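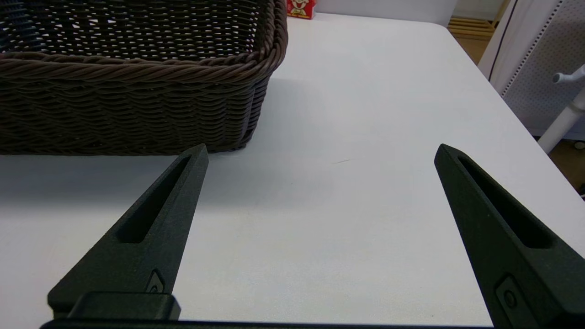 I've been running the Falberg Robotics Club since June and the same questions keep landing in my inbox, so I've finally put the answers in one spot. Most of them are about our main project this term, the tidy-up task. The arm has to pick things up off a white table and drop them into the brown wicker basket, and yes, those two black pointy fingers are all it gets to work with. Harder than it sounds!

Do I need to know how to code?
Nope. About half of us had never written a line when we joined. You'll pick up the basics in your first few weeks, and there's plenty to do with a screwdriver in the meantime.

How old do I have to be?
High school age and up. Mums and dads are welcome to stay (a few have become regulars).

What does it cost?
It's $65 a term, and that covers parts. If that's a stretch, send me a message and we'll sort something out - I mean it.

How many goes does the arm get in the Steleta Cup?
Each team gets 36 tries, scored out of 100. You lose points for bumping the basket, so practise coming in slowly. My favourite colour of tape for marking the start spot is orange, but bring your own if you're fussy.

Can I take the arm home?
Sorry, no. You can borrow a Puninell starter kit over the holidays though. Just put your name on the sheet first.

Do you meet in the school holidays?
Only in the week before a comp. Otherwise we all have a rest, me included.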